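Momwood Forum Home Topics Unanswered Tags Log in

Planner drops thin table frame from collision map
Nidia Sánchez – April 23, 2023

Our planner routes the arm through the black metal frame of a small wooden table. The planters nearby map fine. Cloud is capped at 3,000 points, voxel filter on.
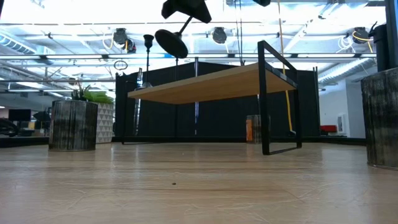 Raising the octree resolution changed nothing. Is the filter removing the frame before the map sees it?

Ghassan Smadi
Probably. With that cap, thin bars fall under the minimum points per voxel. Set the minimum to 2, crop to the workspace before downsampling, then add the table as a fixed collision box. Dark metal also returns poor depth – log the raw cloud first.

grondov7
Same here. Try more padding.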